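Notebook, build and release bench
Monday, kettle on, nothing deployed yet

Picking up where Friday's scrawl left off. The nightly on the Trovthorpe branch failed again at the integration stage and passed on the rerun with no changes. I have stopped being cheered up by reruns. A test that goes green on the second attempt has told me something, and I've been filing it under weather.

Pulled the history for the suite before touching anything. 2,613 tests in total, of which 29 have failed and then passed on the same commit at least once this month. I had guessed higher. Colleagues who have sat through me complaining at stand-up will have guessed a great deal higher.

First pass at sorting the 29:
– the ones that talk to the Rova queue and assume messages come back in the order they went in
– the ones that check a timestamp against the clock and lose when the runner is busy
– the ones sharing a fixture called temp_customer, whose behaviour depends on who got to it first
– leftovers, cause unknown, mood sullen

The Rova group is the biggest. The adapter never promised ordering. It says so in the README, in a paragraph I appear to have reviewed and approved. On a quiet runner the order holds, so the tests pass on everyone's laptop and fall over in the nightly, where there are four jobs fighting for the same cores.
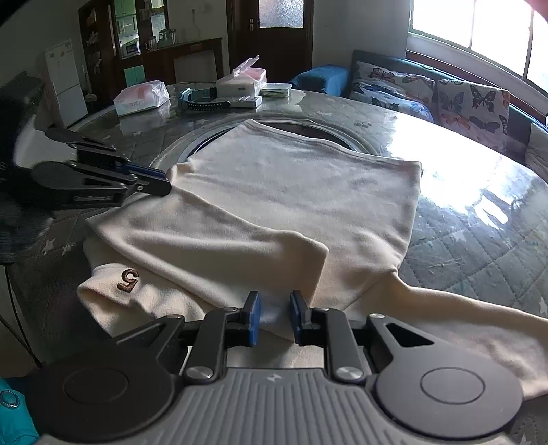

Tried the obvious thing, sorting the received messages by id before comparing. Most of the group settled straight away. Two did not, and those 2 turn out to be testing ordering on purpose, for the Benavides import, where it does matter. So we have a product feature leaning on a guarantee the queue doesn't give. Logged as a proper bug and not as a flaky test. Left both tests red and put a note on them so some helpful soul doesn't add a retry.

About retries, while I'm here. The pipeline config has a blanket retry on the integration stage. The commit message reads "temporary". I checked the author hoping for somebody to be cross with and found my own initials. Have turned it off on the branch only. Main keeps its comfort blanket until the sorting fix is merged.

Timestamp group: there is a wait in the helper set to 250 ms, and the tests treat that as a law of physics. Bumping it to something larger would work for a while, the way turning up the car radio works on a rattle. Replaced it with a poll that checks for the record and gives up after a sensible limit. The helper is longer now and uglier, but the tests finish sooner when the runner is idle, as they no longer sit through the full wait out of politeness. Want another pair of eyes on the limit. I picked it by feel.

Lunch. Somebody had finished the good mustard.

Afternoon went on temp_customer. The fixture is created once per session and then cheerfully modified by every test that borrows it. One changes the billing country and another asserts on the tax line. Run them alphabetically and all is well. Run them in parallel and the customer emigrates halfway through an invoice. Moved it to per-test scope. Setup got slower, as expected, and three tests that had always passed began to fail, having depended on the leftovers. Fixed two. The third asserts that a discount exists and I can find no code, past or present, that would create it. Skipped it with a comment and will ask the billing people, who will say it's ours. 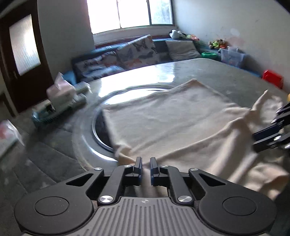
Ran the branch five times back to back after that, random order on, retries off. Four clean apart from the Benavides pair. The other run lost a test from the sullen pile, something in the Vuden report exporter, with a file handle still open at teardown. Couldn't reproduce it locally. Added logging around the close call and walked away from it, which I'm recording as a decision.

Five runs proves very little, so please nobody quote this entry in the release meeting. I'd like to see the week's nightlies first. Have scheduled extras on the spare runner after hours, when it's otherwise only warming the cupboard.

Random order should probably be the default. I haven't switched it on for everyone because I know what would happen, and I would like to keep being invited to things. Proposal: turn it on for the nightly only, print the seed at the top of the log in a colour people can see, and sort out whatever it shakes loose before it goes anywhere near pull requests.

To do, in no honest order:
merge the sorting fix once reviewed
ask billing about the phantom discount
Benavides import: either sequence numbers in the payload or a queue that keeps order, needs a talk with whoever owns the budget
take the retry off main
write up how to read the seed and replay a run
Vuden exporter, check the log tomorrow morning

5.40 pm. Extra runs queued, first one has started. Branch left unlocked. If you push to it tonight, write down what you did.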